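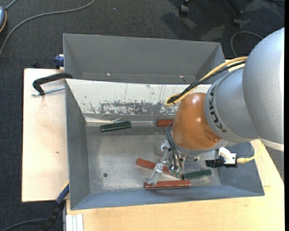

Filed under: Course Materials > Storage and Handling > Handouts

Handout four: Open bins and the bars inside them
Notes by Hatem Ait Ali, Bakker Building, room 1038

Last time we finished with shelving, and several of you asked when we'd get to something more exciting. Well, it's bins! I mean it. The open metal bin is my favorite object in the whole course, and I hope by the end of this handout you'll look into one and want to stay a minute.

1. What we mean by a bin

For this course a bin is an open-topped container with a floor and walls, meant to hold parts that haven't been stacked in any fixed order. A tray is shallower and usually gives each part a place. A rack holds parts in a known position. People in real shops mix these words up all day long, so when you interview someone for the July report, ask them to point.

Sloping walls are worth a section to themselves. A wall that leans outward gives you a wider opening than floor, and it leaves space for a hand or a tool to get in beside a part that is lying against the side. It also sends parts back toward the middle as the bin empties (smooth ones, anyway — rough castings will hang on the slope and sulk). The price is floor area. Draw a straight-sided bin and a sloping one with the same opening and compare the floors. Everybody is surprised the first time.

2. Bars are awkward, and that's the fun of them

Drop a handful of balls in a bin and they settle. Drop a handful of bars in and you get a pile with bridges and gaps in it. One bar lies flat, the next rests on it at an angle, a third stands half up against the wall. Move the bottom one and two others shift.

Terms to know:

Resting bar: touches the floor along its whole length.
Bridging bar: supported at two points with air under the middle.
Leaning bar: one end low, the other up on a wall or on another bar.
Free bar: nothing lies on top of it.

You can sort a pile on paper using just these four. Note that "free" combines with any of the others. A leaning bar can be free, and a resting bar very often isn't.

The old Claretent exercise, which I still love, goes like this. Put 12 wooden dowels in a deep baking pan, shake once, and sketch what you see from directly overhead. Then crouch and sketch it again from the side. The overhead drawing will hide half of what matters. Which dowel is on top? Which one would drag its neighbors along? Bring both sketches, please, and don't tidy them up.

3. Reading the wear

Paint chips and scratches are a diary of the container, though some pages are missing. In the bin survey we went through over 70 bins in two buildings, and these are the patterns we kept meeting:

Vertical scratches on a wall. Something went up or down along it, again and again. Long parts do this when they're lifted by one end.

A band of chipped paint running across a wall. Look for whatever sits at that height. It might be the tops of the parts when the bin is full, or the lip of a second container that used to be nested inside.

Cloudy scuffing on the floor. Sliding in many directions. Compare it with straight grooves, where parts have been pushed the same way every time.

A bright strip near one edge. This one starts arguments. Zirkov's reading puts it down to rubbing. Flerov thinks it's more often a place where dirt never settles. I go back and forth, and I'd be delighted if one of you settled it.

Be careful in your write-ups. A mark tells you that contact happened. It does not tell you when, or with what, unless there's paint transfer or you asked the person who works there.

4. Color

Bare metal in a bare metal bin is hard on the eyes. Paint the bars a strong color — red is the usual choice in our teaching sets — and suddenly the crossings are easy to follow and you can trace one piece from end to end under the others. Try the dowel exercise a second time with half of them painted. My sketches got so much better!

Background counts too. Light walls show up scratches and dark walls hide them, so a bin with mixed walls will look more worn on one side than it really is. Note the wall color next to every wear entry in your table.

5. For next time

Read the Flerov chapter on container openings, skipping the appendix.
Finish the two dowel sketches and label every dowel with the terms from section 2.
Find one bin outside this building. Record wall slope (steep or shallow is enough), floor condition, and what it holds. Dumpsters are allowed, but ask first, and stay out of them.

Leftover question from the back row: does a fuller bin wear faster at the top? Probably, but our survey table has no column for fill level. Adding one is the first job after the break.

Get new handouts by email. Enter your address to join the course materials newsletter. You can unsubscribe at any time.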